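Search the notebook Go Clear

Wed 15 March — shampoo bar, fourth go at the binder
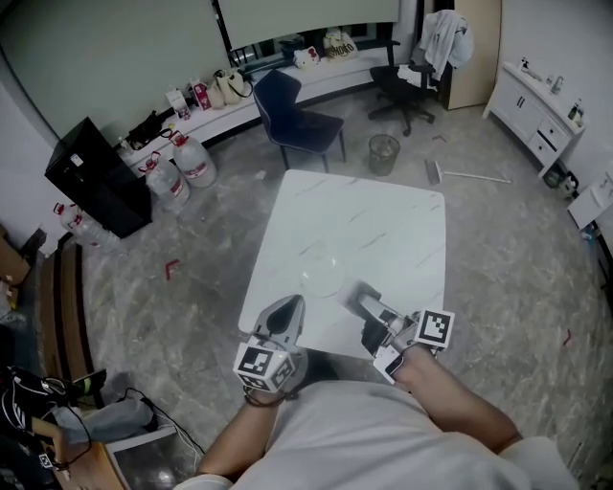

Glass bowl on the marble-pattern table, two grippers.

Right, so the bars from batch 3 are still crumbling at the edges after a fortnight on the rack and I'm properly over it. Picked one up this morning and a corner came off in my fingers. The middle is fine, lovely even, but the outside centimetre behaves like stale shortbread. Radosław reckons I'm pressing too cold and I reckon he's half right (don't tell him).

What I changed today: dropped the clay, bumped the cetyl alcohol a touch, and warmed the surfactant noodles with the butters before they went anywhere near the powder. Previously I'd been melting the fats on their own and pouring them over, which gives you those greasy little pockets that never blend no matter how long you knead. The noodles took ages to soften. I had the lid on and kept poking at them like a pot of rice. Next time put them on first, then go and weigh everything else!

Whole batch came in at 168 g after scraping down, which made 4 bars at 40 g each and a sad leftover blob that I've squashed into a puck for hand-testing at the sink. The blob is often the best tester anyway, no one minds ruining it.

Colour: pale cream, a bit more yellow than batch 3. That'll be the broccoli seed oil, I switched from the Walport one to the Dursun one because we'd run out. The Dursun smells much greener straight out of the bottle, sort of cut cabbage, but once the fragrance is in I can't pick it. Radosław says he can. Radosław Głowacki can apparently smell oxidised hemp oil through a closed door so I'm not treating him as a typical customer.

Fragrance is the lemon myrtle and a bit of cedar, same as last time. I still think the cedar is fighting it. Want to try it with plain rosemary when the Plirico order turns up, and if the order doesn't turn up I'll ring them again, that'd be the third call this month. Their minimum is 200 g on the rosemary, fair enough, we'll use it.

Pressing — I used the aluminium mould and left it in the warm spot near the steriliser while I was mixing, so the metal wasn't stone cold when the dough went in. Big difference to how it felt. It moved into the corners by itself and the logo came up sharp on three of them. The last bar I'd mucked around with too long and you can see a fold line down one side where the dough had started to set. Cosmetic only I think, but I've scratched an F on the back so I remember which one it is when they all look the same in a fortnight.

pH: made up the ten per cent solution with distilled and got 5.4 on the meter, then 5.5 when I did it over. Strips said somewhere between 5 and 6, for whatever strips are worth. Happy with that. Citric stays as it is.

Lather test at the sink with the blob, tap water, hands only: quick foam, nice and dense, rinses without that squeaky drag I was whingeing about in batch 2. Left my hands feeling a bit waxy at the knuckles, though. Might be the extra cetyl. Could come down by half a per cent and see if the edges still hold. I'd rather have a slightly softer bar than one that leaves a film on fine hair, we had enough of that with the conditioner.

Haven't tried it on actual hair yet. I'll take the puck home tonight and do mine, and Radosław can do his whenever he next remembers to wash it.

Other bits while I'm here:

The small scale is drifting again. I tared it, went for the preservative, came back and it was reading 0.3 with nothing on it. Used the other one for everything under ten grams. Can whoever is in next please try fresh batteries before we go blaming the load cell.

The Jodonport market people want to know if we'll have bars ready for the July stall. I said probably. If this binder holds we could do a proper run and still give them a decent rest on the rack, but I don't want to print any wrappers until I've dropped one of these on the floor and had it survive. Wrapper size depends on the mould too, and I'm not married to this mould.

Also we're low on gloves (mediums), and the label tape is down to the stripy bit.

To do on this one: weigh all the bars again on Friday for moisture loss, thumb-press the edges, leave one in the soap dish beside the shower and see if it goes to mush. Keep the fold-line bar out of the shower test, it isn't a fair comparison. Batch 5 gets the lower cetyl with everything else left alone, and I will write down the melt temperature this time, having completely forgotten to today.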